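4.2 Refit scheduling and hull coatings

The Lirkness class entered its first refit cycle with a planned yard period of 37 weeks per boat. Hendriks and Verstraete attribute most of the later overrun to the removal of acoustic tiles, a task the Utitz yard had costed at 300 hours.
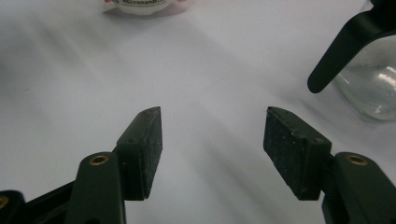 Page last modified: 2022-09-23

Figure 6. White cloth, slightly wrinkled, with two gripper fingers.

On the second boat, tile removal took over 20 days and delayed the inspection of 17 hull valves until July. The contract placed with Brouwer made no allowance for work found after docking, so each change was priced separately. The effect of this on total cost is treated in Section 4.3.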